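PRESS RELEASE

For immediate use

Skuvgate to publish The Seventh Bell, a book of hours for people who haven't got hours

Out in October in paperback and ebook

Skuvgate, the small religious and spirituality press, is to publish The Seventh Bell this October. It's a book of short daily prayers, readings and reflections built on the old monastic pattern of praying at set times through the day. 329 pages, sewn paperback, ribbon marker. Ebook same day.

The book comes out of the retreat house at Nindevano, where guests have been joining the daily prayer for many years, and where most of the material was first read aloud. Some of it in the chapel. A fair bit of it in the kitchen garden, when the chapel roof was being done.

It has seven parts, one for each of the day hours kept in the house. Each part has its own opening verse, a run of psalms in fresh and fairly plain English, and a set of reflections. There are 116 reflections in all. Most fill a page. A few are only four or five lines, and the publisher has left the rest of those pages blank on purpose, so please don't write in to say the printing has gone wrong.

What's in it

Morning. Waking, washing, first light, the kettle. Psalms of praise mostly, though there's one lament for people who slept badly.

Mid-morning and noon. Work. The longest part of the book by some way, and the part early readers have come back to most. Reflections on tedium, on a difficult colleague, on making things well when no one will check, on being paid too little, on being paid too much.

Afternoon. Tiredness and temper. Also a short and rather funny piece on biscuits and fasting.

Evening and night. Thanks, regret, forgiveness, the dead. The night prayers can be said lying down with the light off once you know them, and they've been kept short enough to learn by heart.

The remaining part is for the hour before dawn. It's written for anyone awake then who would rather not be – new parents, carers, night staff, people in pain. It can be read on its own and the publisher will also be issuing it as a seperate pamphlet, for hospital chaplaincies.

The tradition behind it

The practice of stopping to pray at fixed hours is very old. Christian monasteries took it from the psalms ("seven times a day do I praise thee") and gave it a settled form, and the Rule of St Benedict sets out which psalms go where in some detail. The Seventh Bell keeps the shape and lets go of a lot of the detail. Readers who know the full office will spot what has been left out. There's a note on this at the back, with the table of psalms used in the house, for those who want to go further.

The work section in particular draws on the Benedictine habit of treating tools and kitchen pots with the same care as the vessels of the altar. The reflections carry that through to desks, vans, tills, wards and factory floors.
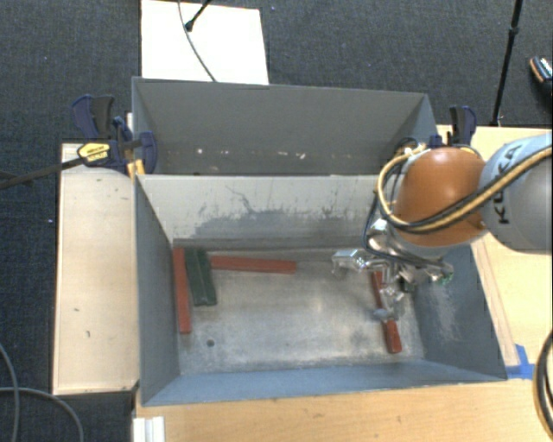 Do you have to be a churchgoer to use the book?
Anyone can use it. The prayers are Christian and don't hide it, but the reflections ask nothing of the reader beyond a few minutes and some quiet, and the guests they were first written for included plenty who'd not been inside a church since a wedding.

How the book came about

The reflections began as single sheets, left on the table by the door for guests to take up to their rooms. People took them home. Then people wrote asking for the ones they'd missed, then for copies for a sister or a neighbour or a whole parish group. In the end there was a box file of them, not in any order, and Skuvgate asked to see it.

Getting from box file to book took longer than anyone had hoped. Some sheets had no hour marked. Several turned out to be the same piece written twice, years apart, and in those cases the later one has usually been used. The psalms were then done again from scratch so they would sit well beside the prose and, above all, could be read out loud without tripping. All 70 psalms in the book were tried out at the house before they were passed for print.

No names are attached to individual pieces. This was the wish of the community and the publisher has respected it. The title page says only "from the house at Nindevano".

Early readers

A reading group attached to the Wunport retreat centre used the proofs for a full month last winter, keeping whichever hours they could manage. Their comments have shaped the final text, especially the noon section, which was cut by a third. One member called it "the first prayer book I haven't felt guilty about". Another thought the night part should of been longer. It has been left as it was.

The Wunport centre will also be hosting a quiet day based on the book in the month it comes out. Morning prayer at 7, simple lunch, finishing after evening prayer. Open to all. Bring something warm, the long room is draughty. Booking is through the centre.

The recordings

To go with the book, a set of audio recordings is being made under the name Au. Spoken voice, no music, a good long silence after each psalm. The morning and night parts will be ready for publication day and the others will follow as they're finished. Au will be free to anyone with a copy of the book, using the code printed inside the back cover, and chaplaincies can ask for a seperate licence to play it on wards.

For booksellers and church bookstalls

Trade terms as usual. Stock will leave the warehouse in the last part of September. Counter packs available with the pre-dawn pamphlet included – please say on your order if you'd like one, as they're packed by hand and there's a short wait. Parish groups ordering together can have the group rate direct from Skuvgate.

A large print edition is planned for the spring. Page count and price for that still to come.

For reviewers

Bound proofs available now, PDF on request. Up to three reflections may be printed in full in parish magazines and newsletters at no charge, with the title and publisher given. For anything longer please ask first. Cover image, extracts and the table of contents can be sent the same day if you get in touch before noon.

About Skuvgate

Skuvgate publishes books on prayer, scripture and the spiritual life for general readers. The list is small, and backlist titles are kept in print wherever possible.

Contact: the press desk at Skuvgate

ENDS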